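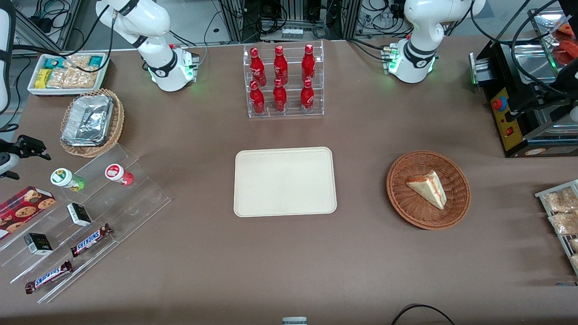 I've been a sucker for round woven baskets ever since my aunt's Sunday lunches, so when the Brumska set went on sale in October I bought it before I'd even measured my shelves. These are the shallow kind, brown, braided around the rim, meant for bread or snacks or whatever you want to put in front of people. A slice of layer cake looks really nice sitting in one all by itself, and the one with the foil container in it shows how I'd use them for anything messy. Put the food in foil, put the foil in the basket, and you don't have to scrub the weave later!

Because scrubbing the weave is my one real complaint. Crumbs get down into the middle where the strands spiral in, and a damp cloth just pushes them around. I ended up using an old toothbrush (works great, takes forever). The Semaan baskets I had before were looser and you could shake them out over the sink, but they also went floppy within a year, so pick your headache.

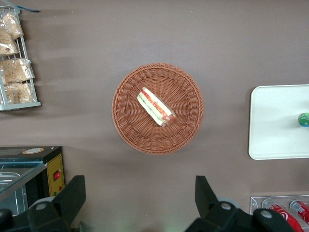 Size is the other thing to think about. A wrapped sandwich leaves you lots of room, and I like that for a self-serve table where people are reaching in. For a family dinner I'd want something bigger. A whole loaf is not going to fit, and rolls start tumbling off if you pile them up. They're light too, 240 grams on my kitchen scale, so they slide if somebody grabs at them in a hurry.

The rim has held up really well. I've stacked mine, dropped one down the basement stairs, and left another next to a sunny window for weeks, and the color looks the same to me. Siva makes a similar one with handles that I almost went for, but handles get in the way when you stack.

Would I buy them again? Yep, on sale. At full price I'd probably wait.

Posted Mon 22 January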